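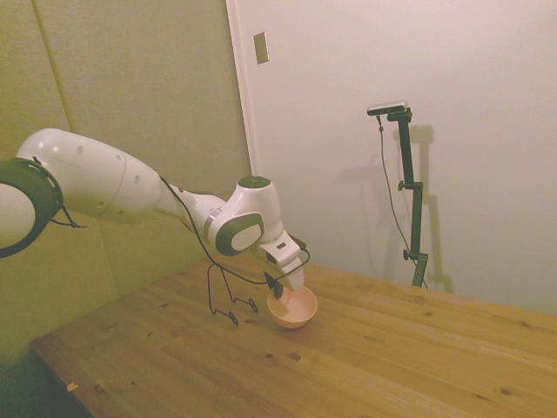
I've been meaning to write about bowls for weeks. If you've been reading here a while you know I go through phases (the jars, the tea towels, that long sad spell with the enamel mugs), and this spring it's been small bowls. Little ones. The kind you can hold in one hand while you rummage in the fridge with the other.

It started when I finally went through the corner cabinet. We moved to Nurnorville with everything wrapped in newspaper and I swore I'd sort the kitchen properly, and then of course I shoved it all in wherever it fit and shut the door. When I pulled it out again I had big serving bowls, mixing bowls, a salad bowl so wide it has to live on top of the refrigerator, and almost nothing small. Mitsuko came over that afternoon to borrow my good scale, and she sat on the floor with me and picked things up one by one and said "when did you last use this?" until I wanted to throw her out. She was right about most of it. The fondue set is gone.

So now I'm on the side of small and plain, and the color I keep coming back to is peach. I never thought of myself as a peach person! My mother had a peach bathroom and I spent my whole childhood hating it. But on a pine table, with all that yellowy wood and the knots showing, a soft peachy bowl looks so good. White can look a bit cold on pine, and I tried a dark blue one from the Herrero sale that I liked in the store and didn't like at all once I got it home. It just sat there looking heavy. Reshma has it now and it's lovely on her gray counter, so no harm done.
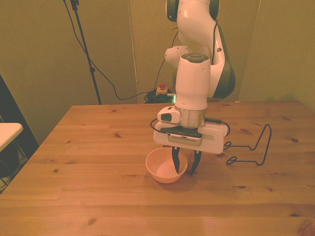

Peach on wood, my favorite combination this spring.

What do I put in small bowls? Everything. Salt when I'm cooking, so I'm not fighting with the box with wet hands. Olives. The last spoonful of yogurt with some honey on it. Chopped scallions, which I do ahead now because Sipho puts them on absolutely everything, including things that should be left alone. One ends up by the sink with my rings in it while I knead, and one by the door with keys, although I'm told that one doesn't count as kitchenware anymore.

A few things I've learned from buying the wrong ones. Look at the rim first. I like a thin, even rim, the kind that's nice to drink the last bit of soup from, and a thick lumpy one bugs me every time I pick it up. I also like the inside a bit paler than the outside, so you can see what you've got in there. And check the bottom! I had a pretty one from Cukari that had a rough foot and it left a scratch in our table as long as my thumb. I rubbed it with a walnut (old trick, sort of works) and then I oiled the whole tabletop, which took me most of an evening and used up the oil I'd been saving for the cutting boards.

About the table — a couple of you asked what I use on pine, and I'm no expert. It's soft, it dents if you look at it funny, and I've decided to like that. I wipe up right away if it's beet or coffee or turmeric, I use a mat under anything hot, and I oil it when it starts to look thirsty. Bongani thinks I should varnish it and be done. He may be right, but varnish makes it look like a school desk to me, so we've agreed to stop discussing it.

I did go a little overboard at the Stokden flea market last month. I came home with 3 more bowls after promising I was only going for plants. Two of them fit inside each other and the other one doesn't fit inside anything, so it's living on the windowsill with a lemon in it for now. I think it's too deep for salt and too small for cereal, but I couldn't leave it there.

Next up is the drawer under the oven, which I haven't opened all the way since we moved because something in there is jammed against the front. I suspect the potato ricer. If anyone has a good way to get a drawer like that open without taking the whole thing apart, please leave it in the comments — I've already tried the ruler.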